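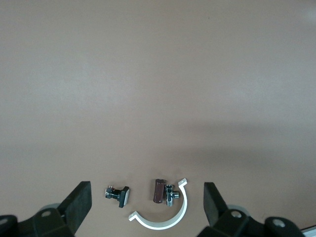

The new house rules for small-parts picking went up on the wall at Merkton last month, and I spent a morning there with Kevin Sheehan, who wrote most of them. It's two pages, big type, no legal talk. I liked it right away! The part people are arguing over is the mixed-tray rule, which covers the kind of pile you get when a shiny chrome tee fitting ends up touching a brown cylinder, with a white pipe clamp curled around the pair of them. Under the old way of working, a cell could go for whatever it liked first. Now anything lying inside a clamp or a loop counts as "nested," and the outer piece has to be picked and set down before the gripper goes in for what's inside it.

Kevin told me he got to that wording after going through 286 logged picks from the Kotgate line, the ones an operator had flagged by hand. He wouldn't give me a breakdown (fair enough, I did ask twice), but he said nested parts kept showing up in the notes, and so did parts with pins on them. So pins get their own line too. If a part has exposed metal terminals, the fingers close on the body and stay off the terminals, and if there's no room for that, the cell stops and calls a person over.

That last bit is my favorite, to be honest with you. A lot of shops treat a stop as a black mark. At Merkton an operator has 10 minutes to answer a call, and the stop doesn't count against the shift's numbers as long as it's logged with a reason. "Stuck" isn't a reason, by the way - there's a short list taped next to the screen and you pick from that.

There's also a check of the finger pads at the start of every shift. You wipe them, look at the flat faces for nicks, look over the screws on both jaws, and sign. I timed one and it took 2 minutes, with me standing in the way and asking questions.

Not everybody's happy. Bakalis, the supplier that sends in most of the plumbing parts, would like the rules to say that trays should arrive sorted, and would like to charge for the sorting. Kevin's answer is that returns never come in sorted, so the cell has to cope with a mess anyhow. I can see both sides, but I'd be surprised if the sorting fee gets anywhere this year.

Solcombe is the next site to get the rules, in December, with the same wording except for the pad check, where they want a photo along with the signature. Kotgate is already running a draft and will switch over to the final pages once the night crew has been through the walk-through. If you work either floor and want a say, Kevin is taking written comments until the end of November, and he says short ones get read first.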